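README for the soap and dish set

Hi, and thanks for downloading! I'm Consuelo Meléndez, and this folder is my little corner of the Ravville household tasks collection. Other people took on laundry, shoes and the dreaded cutlery drawer. I asked for soap, partly to be contrary and partly because I've been fussy about soap dishes my whole life.

The task is as small as a chore can get. There's a bar of soap on a table, there's a dish on the same table, and the soap has to end up in the dish. One episode is one go at it. There are 320 episodes in the main folder and another 380 in the extras folder, which I added in June after the Murkbridge people asked for more starting positions. I know 1,000 would have been a nicer number. Maybe next year!

Last edit to this file: 9/26/26 (fixed the folder names, sorry to everyone who wrote in).
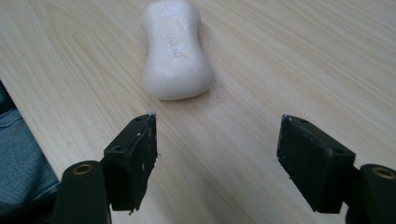
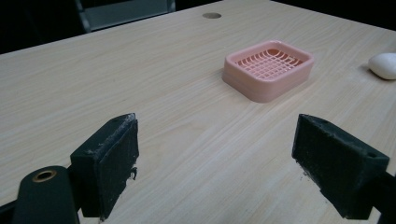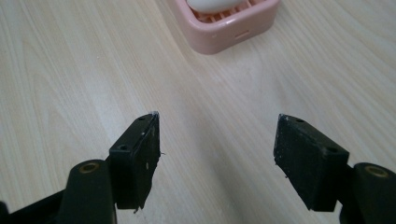
Soap is a much fussier thing to put away than a block or a cup, and most of my notes are about that. A curved bar rocks when you set it down, it gets slick the minute there's any water near it, and if you let go a bit early it lands with one end up on the rim. I went back and forth on dishes for ages before settling on the pink one with the lattice bottom — it has a proper raised rim, so there's a clear inside and outside, and I can call an episode finished without squinting. The bar with the pinched waist is my favorite to work with, because you can tell at a glance which way it's pointing. A plain round bar would drive me up the wall.

How I label things: "in" means the whole bar is resting inside the rim. "Perched" means any part of it is sitting on the rim, even if it looks stable. "Out" is everything else. Kokkinos, who did the second pass on labels, wanted a fourth one for soap that goes in and slides back out, but I've left those as "out" with a comment in the notes column.

Known problems:

Version 2 of the labels file replaces the old one completely, so please don't mix them. A few episodes in extras have the notes column blank. I was tired. The starting positions also lean toward the soap being to one side of the dish, which I only noticed after Dravbridge plotted them for me.

If you find a mislabeled "perched," send me the episode number and I'll fix it in the next upload.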